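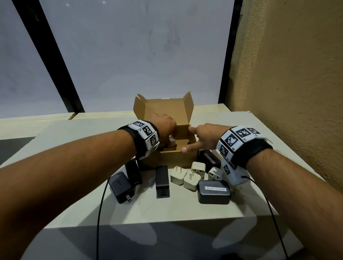
Workshop > Notebooks > Chores > Packing and unpacking

September 21, 2019
Entry by Widad Chidiac, Umville bench

Chargers and adapters, box task. Wissam wanted this one on the list in July and I put it off, thinking it was too easy to learn anything from. I was wrong about that.

The job as written on the card: get a mixed lot of power adapters between the table and a cardboard box, by hand, wristbands on both arms. Any order. No dumping the box out. A person does this without looking up. I want to know how far Dabbas (the two-arm rig) is from doing it, and which parts it will fail on first.

Did 30 runs myself in the morning, Wissam Fakhoury did 30 after lunch. Same box, same lot. He is faster and rougher. I tend to put one hand on the side of the box while the other goes in, and I didn't know I did that until he pointed it out. He mostly doesn't bother, and the box walks across the table on him.

Things to write down before I forget:

- The second hand matters. Cardboard is light and the walls give. If Dabbas goes in with one arm and touches a wall, the box will move and its idea of where the box is will be wrong from then on. Either we teach it to brace or we tape the box down. Taping is cheating for a household chore. I'd allow it for the shop floor, where a fixture is normal.

- Flaps. Ours stand up and out at whatever angle they like, and they change when you brush them. The planner still treats a box as five flat sides. Ask Brekska whether their box model has hinges yet. Last I heard it was planned.

- Prongs. Plugs with the prongs up are easy to pinch the wrong way. I catch myself taking the body and leaving the prongs alone. The current gripper pads would probably go for the prongs because they stick out the most.

- The beige adapters close together are the worst of the lot. Same color as each other and not far off the tabletop. By eye I separate them with no trouble. The Plellden segmenter merged two of them into one object over and over on the old clips. Try a darker mat, but keep the pale table as the hard case.

- Inside the box you can't see your own fingertips past the front wall. We do the last bit by feel. Dabbas has no feel to speak of.

Wristbands: cables are still a nuisance. The right one catches on things on the table if I reach across. I moved my chair and it got better. Wissam wants to run them up the sleeve, but we work with bare forearms so there is no sleeve. Velcro at the elbow, maybe.

Light from the window was fine both times. I was expecting glare on the black chargers and didn't get enough to lose the tags.

Rig attempt at the end of the day, 100 single picks from the table only, no box. Didn't finish scoring. My impression is that it handles the big blocky chargers and goes wrong on the small ones, mostly by closing too early and tipping them. Will score properly before I say more.

So, can a machine do this chore yet? Ours can't. It could do a piece of it, the open-table picks, with someone nearby. Reaching into a soft box with two hands is a different job and I'd plan it separately. Wissam thinks we are one gripper change away -- I think it's more than that.

To do:
Score the 100 picks
Email Brekska re: flaps
Dark mat
Ask for 500 more clips budgeted under Plellden, box tasks only
New box, this one is getting soft at the corners

W.C.

Recent entries
Folding dish towels, second try
Dabbas: left wrist recalibration
Sorting screws by length, notes from Wissam
Putting lids on jars
Which chores to drop from the list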